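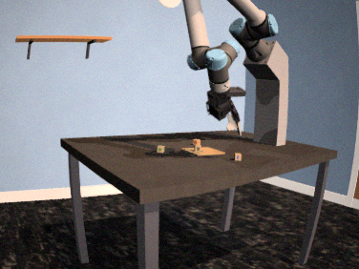

pale blue wall, dark brown table, speckled carpet. That combo.

Blue walls + dark carpet, help me pick before I lose my mind
Posted by marlowe_k, April 20, 2018

Ok so we're finally doing the back bedroom and I've been going in circles since November. I want a pale blue on the walls, like up top, with the dark brown table my aunt left me. The carpet is dark and speckled and it's staying, because we already spent 800 dollars on the windows and my husband has put his foot down. My worry is that it all goes gloomy in there. North facing room, one window, tree right outside it. Am I crazy to go blue?

gritandgrout
Not crazy, but I wouldn't. Blue in a north room turns gray on you by two in the afternoon. I did my sister's hallway in a blue that looked like a summer day on the chip and it felt like the inside of a refrigerator. Go with a warm cream and get your blue from curtains.

pinecone_dee
Disagree with grit (sorry grit, love you!). Cream next to dark brown furniture and dark carpet is every dentist's waiting room I sat in as a kid. The blue is the only thing in that combo with any life to it! What you want is a blue with a little green in it so it doesn't go icy. I used one from Stirine in my dining room, also north facing, and three years later I still like walking in there.

marlowe_k
Ooh, which Stirine? I have a sample card from Sornetti too, but every one of theirs looks purple at night under our bulbs.

pinecone_dee
It was just called Altmont, and I think they still make it. And check your bulbs before you blame the paint -- ours were the really yellow ones and I swapped them all out first.

NeluMunteanu
I painted houses for a long time so I'll throw in my two cents. Don't pick from a card. Buy the little pot, paint two coats on a big piece of poster board, and move it around the room for a few days. Put it right down by the carpet too. People always tape it up at eye level and forget the floor is half of what they'll be looking at. And paint the ceiling while you're at it. An old yellowed ceiling over fresh blue walls looks terrible.

gritandgrout
Nelu is right about the poster board. Still say cream.

tullyfrom3648
What finish are you thinking? I'd go eggshell. My landlord did flat in here and I can't wipe a fingerprint off without leaving a shiny spot.

marlowe_k
Eggshell, yes, I have a dog who leans on things. Nelu, is it worth paying for the Cozma primer or is that a racket? The guy at the store wanted me to get two cans and the whole pile was heading for 200 dollars before I'd even picked a color.

NeluMunteanu
What's on the walls now?

marlowe_k
Tan. Kind of a mushroom tan. No stains, a few nail holes.

NeluMunteanu
Then save your money. Spot prime where you patch, two good coats on top. If it was red or something dark I'd tell you different.

pinecone_dee
And get a big light rug to go over part of that carpet! Your husband didn't say anything about rugs, did he?

marlowe_k
He did not. Going for two pots tomorrow, the Altmont and (fine, grit) one cream. Will report back when the poster boards are dry.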